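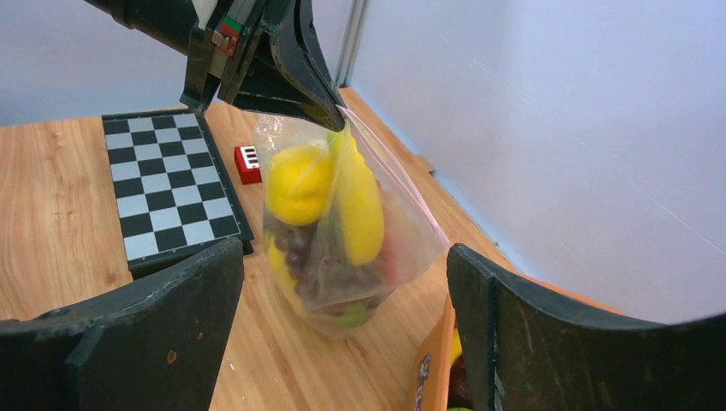
FOR IMMEDIATE RELEASE

Bravley Board Game Library opens second branch, loans now free to all residents

BRAVLEY, July 29, 2026 - The Bravley Board Game Library opens its second branch today, on the upper floor of the old Mäkelä shoe store. Free loans for anyone with a Bravley address. No deposit. Two games at a time, three weeks each.

The first branch opened in April of last year with one wall of shelves. It has since made 3,165 loans, mostly to familes with kids under ten. Waiting lists for the popular titles got long. Hence the new space.

What's at the Mäkelä branch:
Classic games, chess and checkers sets included
Puzzles up to 2,000 pieces
A drop-off slot for returns, open all hours
Six tables for playing on site

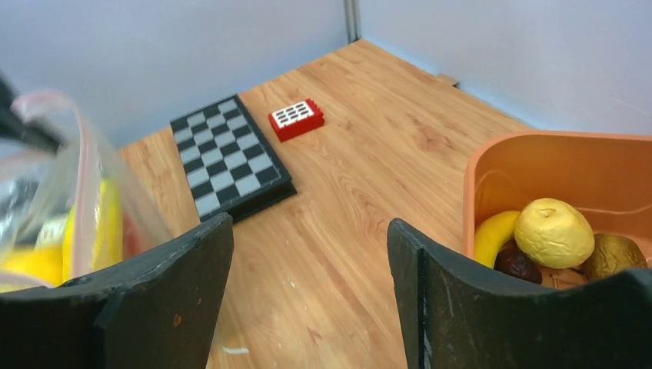 One member wrote to us that she hadn't played checkers since grade school and now loses to her grandson every week, and could we please get a book on openings. We ordered 2 copies. One for each branch.

Shelving and fit-out paid for by Praron, the local printing firm, which also prints our replacement score pads and rule sheets. Lost the rules? Ask at the desk, we can probably run you a copy while you wait. 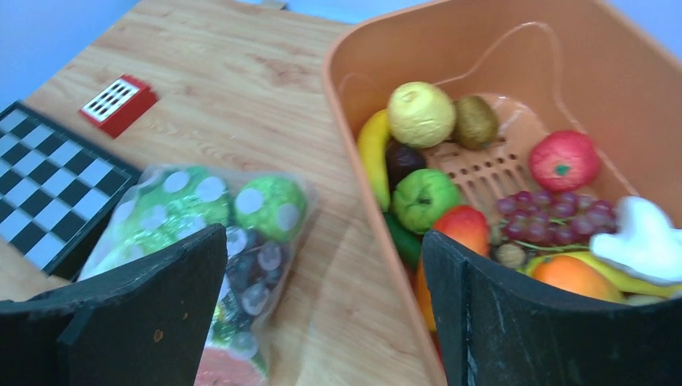

Donations are welcome at both branches during opening hours. Complete games first please, but odd parts are fine too, we go thru a lot of dice and pawns. Younger brothers and sisters get bored while the big ones play, so toys are on the wanted list as well: a checkered board at one end of the table and play fruit and a little red toy piece further along keeps everybody in the same room. No batteries, no soft toys. Bag up small pieces and put the name of the game on the bag.

The library hopes to reach 1,000 titles across the two branches by next April.

Membership forms at either desk. Bring proof of adress.

Press contact: Bravley Board Game Library, Mäkelä branch, front desk

ENDS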